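Festumby Science Evenings
Progress report to the Gameck Fund, first half of the grant
Prepared by Ismail Abdelaziz, program coordinator

Summary

We have now held two of the four public talks that the grant pays for, and the recordings of both were broadcast on Sibiya community radio. The work is on schedule, with one change in the order of speakers, which I explain under "Changes to the plan."

Talks and attendance

The first talk was on the chemistry of cooking at home: why butter browns, why onions become sweet, why bread dough needs salt. The second was on how rivers change their course. For the cooking talk we moved to the large hall at Prirau College, and all 400 seats were taken. The river talk had a smaller audience, but the discussion after it was longer, and the speaker stayed until 10 p.m. to answer students.

We learned that people ask more when the speaker comes down from the stage. At the second talk we gave the speaker a wireless microphone for this reason, and we will keep this arrangement.
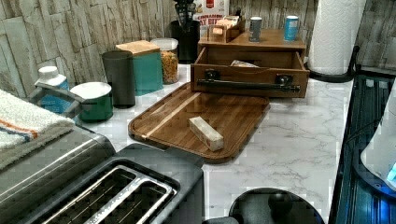 Radio broadcasts

Each talk was edited to fit a one-hour program. The editing took more time than we planned, mainly because questions from the audience were recorded too quietly. The station lent us a second microphone for the floor -- it solved most of the problem, although the back rows are still difficult to hear.

Changes to the plan

Our astronomy speaker asked to move from December to the spring because of her teaching duties. The talk on sleep and memory will take the December place. This does not change the total cost.

Budget

Spending on hall rent and printing is as expected. Travel is below the plan, as both speakers live in the region. We ask your permission to use the remaining travel money for sign language interpretation, which several visitors requested in their comment cards.

Next steps

Confirm the hall for the December talk. Send the new poster text to the college for checking. Agree with the station on broadcast times for the last two programs. I will send the attendance sheets and the receipts separately, and I would be grateful for your answer on the travel money before the December poster goes to the printer.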